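**Modesty panel** is the furniture trade's name for a vertical board fixed between the side panels of a desk, below the top. It screens the sitter's legs and stiffens the case against sideways racking.

## Construction

The panel is joined to the sides with dowels, cam fittings or steel angles. A full panel reaches close to the floor; a half panel stops near knee height and leaves room for cable access. At Mutiso, a maker of school and office desks, Fuad Dinsa compared both types under a side load of 117 pounds. The full panel kept its joints tight for 2,000 cycles — the half panel needed six fasteners per side to match it.

## Placement

Flush panels sit level with the edge of the top. Recessed panels are set back, commonly by 6 to 40 percent of the depth of the top, and leave toe room for a visitor. The Unmont pattern is recessed; the Undotbridge pattern is flush.
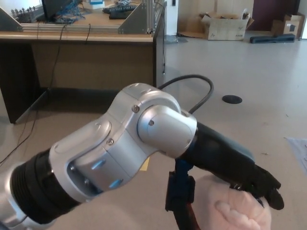
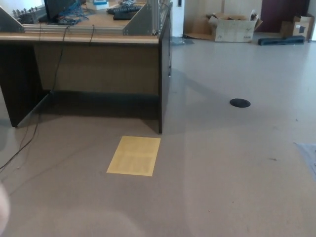 Finish is chosen separately for each part of the case. Panels are often lighter than the sides, as on the tan-topped desk in the second picture, where a light brown panel is recessed beneath the top and the side panels are dark brown. Fillska desks use one color throughout.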